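Stiltesness Builders Forum > Software > Perception and Planning

Thread: Local costmap keeps "healing" over low obstacles when the head tilts up

tilt_and_pan
Posted 10/20/21

Hello all, long-time reader, first real question, so please forgive the length. I've been going around in circles on this and my wife has asked me to tell somebody else for a change.

I have a wheeled base with two arms and a depth camera up in the head. Navigation runs on the Jacquet stack, more or less stock, with my own node in between that turns the head cloud into a 2D obstacle layer. The task is very humble: drive up to a piece of furniture, stop at a comfortable reaching distance, pick something up, back away. The arms part is fine. The driving-up part is where I'm losing my hair.

When the head looks down at the floor, low things get marked nicely. When the head comes up to look at the object we want, the low things drop out of the local map over a second or two, and the planner then proposes a lovely straight line through the place where they used to be. I put the head down again and they come back. Up, gone. Down, back. It has only touched something once, very gently, but I don't like it.

Settings that I think matter: 6 cm voxels, clearing on, 2,000 ms observation persistence, inflation at the default. I have tried making persistence much longer and then I get ghosts of my own feet all over the room.

Am I using the layer wrong, or is this just how it behaves?

Thanks in advance, and thank you to whoever wrote the sticky on extrinsics. It saved me a whole weekend.

gravelroad
Reply

Welcome! It's just how it behaves, I'm afraid, or at least how it behaves out of the box. Persistence on that layer is a plain timer. It doesn't know whether a cell went quiet after the sensor looked straight through it or after the sensor simply turned away. Those are two very different things and the timer treats them alike.

What you want is to expire a cell only while it is inside the current view cone. Outside the cone, leave it be. There's a flag for this in the newer Nultov plugin, I believe it's called frustum_decay_only. Turn your persistence back down and turn that on.

One caution from my own bumps and bruises: make sure the frustum you give it is the one you really have at that moment, with the head joint angle in it. Mine was pinned to the base for a month and I blamed everything else first.

tilt_and_pan
Reply

Oh, that makes so much sense. I had been thinking of it as the camera "erasing" things and it's only forgetting them. I'll look for that flag tonight.

eleri_h
Reply

Hi tilt_and_pan, Eleri Hughes here, I look after the Plirkatent planner, so I get to see a lot of these from the other end of the pipe. gravelroad is right about the decay. I'd like to add something about the clearing, though, and I'm going to disagree with my good friend a little bit.

Even with the cone fixed you can still lose low obstacles while they're in view, and this one is sneakier. If your node flattens the cloud to 2D before the raytrace, then every ray that lands on something far away and high up will clear all the cells along its path on the floor plan, including ones where the ray was passing well over the top of something short. So the wall erases whatever stands in front of it. Do the raytrace in 3D, then flatten. It costs more, but with voxels that size you won't feel it.

Would you post a view from the head at the place where it fails? Numbers are grand but I think better with the room in front of me.

tilt_and_pan
Reply

Gladly, and thank you both. Head is in its usual approach pose.

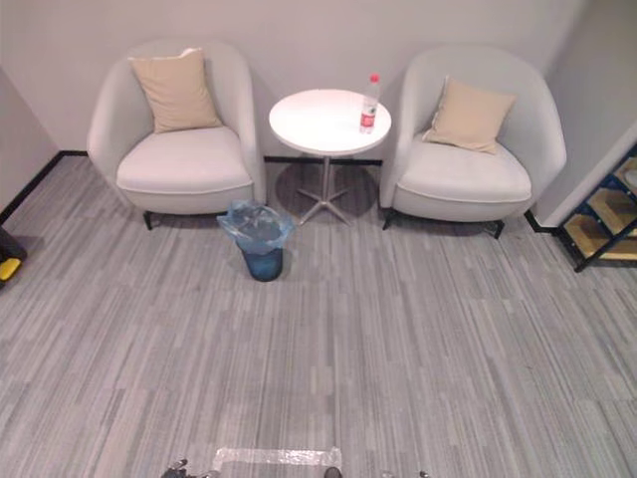 The flattening order is my first suspect now, after reading Eleri's post twice over coffee. I went back through my node and sure enough, I project everything to the floor and then trace, in that order, in a loop I was rather proud of. The goal for this run is the bottle with the red cap, so the planner wants to come in toward the little round table, and the blue wastebasket on the floor in front of the gap between the table and the left armchair is precisely the sort of short thing that could have back-wall rays passing over it. I replayed a log with the trace done in 3D and the basket cells held from start to finish. I was so pleased I went and made a second coffee.

I haven't tried the decay flag yet, so please don't think I'm ignoring you, gravelroad. One thing at a time or I'll never know which one did it.

gravelroad
Reply

Well, I'll take that one on the chin, Eleri. I still think he needs both. The 3D trace helps as long as the thing is in view, and the moment he tips the head up past it he's back to the timer.

Another thought on that room. The table is going to give you grief next. It's a thin top on a slender pedestal, and depending on your height band you'll see either a disc up high or a spidery base down low with very little joining them. If your band stops below the top, the planner thinks it can tuck the base of the robot under there and leave the arms to argue with the tabletop.

Also, do you filter your own body out of the cloud? I can see bits of it along the bottom. That would explain the ghosts of your feet.

tilt_and_pan
Reply

I do filter, but with a box I typed in by hand a long time ago, before I added a few brackets and things. So I suppose the answer is "I filter the robot I used to have." I'll regenerate it from the model.

On the height band, mine goes from just above the carpet to the elbow, so the top should be in it. I'll check.

mapsnotterritory
Reply

I'm going to be the grumpy voice here, and I mean it kindly. I wouldn't do any of this in the costmap.

You have a known room with furniture that mostly stays put. Build a static map once, carefully, with keepout zones for the chairs and the table, and use the live layer only for people and surprises. I've watched so many folks tune decay rates all winter when an hour with a map editor would have done the job. A live layer is a wonderful thing but it's always going to be a bit nervous.

eleri_h
Reply

I have a lot of sympathy for that, and for a corridor or a warehouse aisle I'd say the same. For this job I wouldn't. Chairs of that sort get nudged every time somebody sits down, and a wastebasket moves whenever someone empties it. Once the keepout zone is a hand's width off, the arm can't reach, and then you're widening tolerances until the zone isn't protecting anything. For close approach I'd always want to plan on what the robot has seen lately.

Static for the walls, live for everything with legs or a rim. That's where I'd draw it.

mapsnotterritory
Reply

"Everything with legs" is most of a room! But fair enough, reaching distance is tighter than what I work with. My machines are happy if they miss a doorframe by a foot. I'd still put the walls and that shelving rack on the right into the static map. Open racks are miserable in depth data, you see straight through between the shelves and the clearing goes wild.

tilt_and_pan
Reply

I'm very happy to put the rack in the static map. It has never once looked the same two runs in a row, and I had been pretending not to notice.

Update for anyone who finds this later. I ran the whole recorded set again overnight, 549 approaches, with three changes: trace in 3D and then flatten, decay only inside the cone, and a fresh self filter made from the model. The planner cut through a known low obstacle in 2 of them. Both were with the head moving fast, and when I lined up the timestamps the joint angle was lagging behind the cloud, so the points were landing in the wrong place. I suspect I need to look up the transform at the time of the cloud instead of grabbing the latest one.

gravelroad
Reply

Yes! Latest-transform is the classic. Use the cloud's own stamp and wait for it. If the wait times out, drop the cloud. A missing cloud does you far less harm than a wrong one.

And bless you for posting results, so many threads in here just stop.

eleri_h
Reply

Lovely work. Would you mind if I borrowed one of those two logs for our regression set? We have plenty of slow heads and hardly any fast ones. No rush at all, we don't cut the next Plirkatent release until November.

tilt_and_pan
Reply

Of course, take both. I'll trim them down and send you a message with the link. I still have to check that height band for the table, so I may be back with a new thread before long - I'll try to keep that one shorter.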